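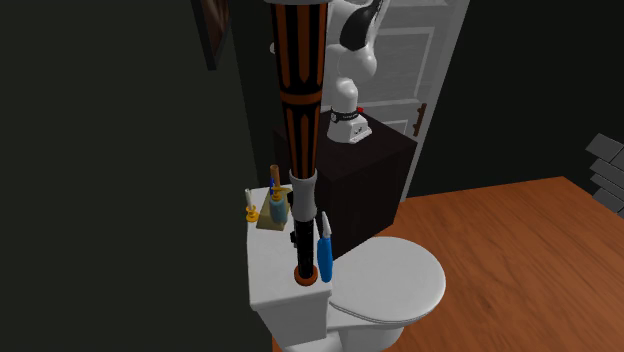
*Slide 1: the bathroom room from the Haltar scene pack, with the arm on its cabinet.*

**Opening (speak slowly, wait for people to sit)**

Good morning. My name is Abenezer Berhe, and I have used Haltar for one winter in our small lab. I am a customer. Haltar gave us no discount, and Concetta Sorrentino, who pays our invoices, can confirm this with some sadness.

Haltar is a pack of simulated home rooms for people who train robot arms. You load a room, you choose an arm, you give a task, and you collect the runs. The pack we bought has 41 rooms. Today I speak mostly about the bathroom, for it gave us the most trouble and also the most useful results.

**Why the bathroom**

- Small things stand close together on the tank lid.
- The light is low. You can change it, but we kept it dark.
- A tall column in the middle of the tank hides part of the arm from this side.

Say here: in our first week we wanted to remove the column. Tiziana Gentile asked us to leave it. She was right, and our planner learned to go around.

**What we ran**

We ran 3,000 attempts in February, all of them on the bathroom. The task was the same each time: reach for one item on the tank, do not push over the others. In 608 attempts the arm touched a neighbor item first. I show this number because the sales page of Haltar does not have one like it.

(Drink water. Next slide.) 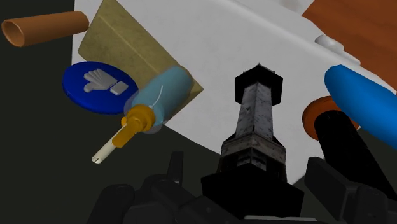

Most of our touches came in the last part of the reach, when the fingers are open and near to the items. Before the pack, we judged a run only from the room camera, and we missed many of them. Now Assunta Carbone reviews both views together. It takes her longer, but her notes agree with the contact log much more often.

**What I like**

The rooms load quickly, and the contact log is easy to read. When we wrote to support on a Saturday, we had an answer on the same day.

**What I do not like**

- Clear plastic is too easy for the depth sensor. Our real bottles give many more errors.
- You cannot save your own item layout in the basic license.
- The manual explains the gripper settings in two different chapters, and the chapters do not agree.

**Price and comparison**

We also tried Dulard for 16 days. It has better light, but fewer rooms and no contact log. If you only need kitchens, please look at Dulard first. For mixed homes I would buy Haltar again, with the larger license.

**Questions**

If somebody asks about real arms: we have not finished this test. Beryl Pearce has the first results and will speak after lunch.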